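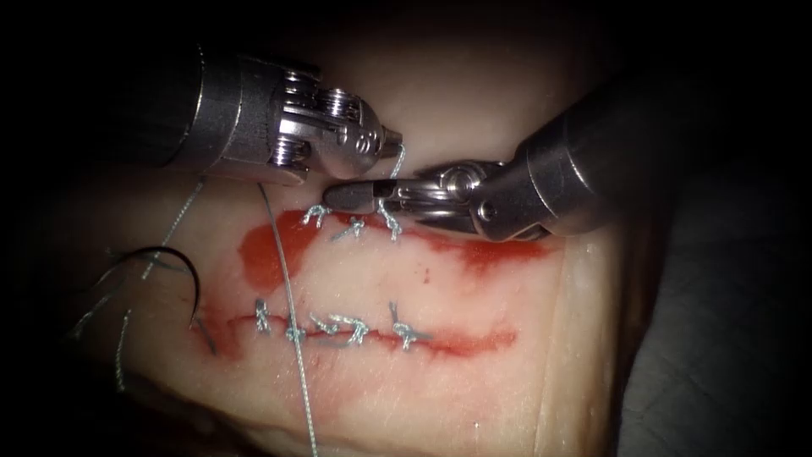
Practice pads should cost less, and training programs should stop treating them like fine china.

I have taught basic suturing for a long time, first in a hospital skills room and now in evening sessions in Rundar. In every place I have worked, the pads were rationed. A new trainee gets one, is told to look after it, and is still sewing on it a month later, when the cut edges have gone ragged and the holes from old stitches sit so close together that the thread pulls straight through. Then we mark the trainee down for tearing the tissue.

A pad is a consumable. It belongs on the same line of the budget as gloves and thread. At Zusberg, where I taught before, the skills room spent 3,891 on one year's supplies, and only 300 of that went to pads. Most of the rest went to instruments, which were fine already. I argued about this every December and lost every December.

The usual answer is that a good student can learn on anything. People bring up bananas, pigs' feet, foam from a packing crate. I have used all of them. Foam teaches you to tie a knot and very little else. It has no surface worth speaking of, and it forgives a needle that goes in at a bad angle. Pigs' feet are better, but they smell by the afternoon, and you can't leave one in a drawer until Monday.

A decent pad lets you make a long straight cut, close it, and then make another one underneath and do it again. I think that second row is where the learning is. On the first row people are thinking about their hands. On the second they start to look at the spacing and at how the edges meet, and they can compare it with the row above. Take away the room for a second row and you have taken away half the lesson.

I would also keep the fake blood, which some of my colleagues find childish. A clean white line on a clean pad is easy to follow. Put some red over it and the edge gets harder to see, and the trainee has to slow down and find it. Wounds are messy – practice should be a little messy too. It does stain the table. Cover the table.

The pads we buy now are the Trirner ones, and I have no great love for them. The top layer is good and the lower layer is too soft. The Tekleab pads hold a stitch better but cost more, and with a small budget I would take two fair pads over one excellent one. For around 50 a head you can give each trainee a fresh pad every week of the course, with a couple left over for whoever wants to stay late.

Old pads should be thrown out at the end of the session. If they go back on the shelf, someone will use them.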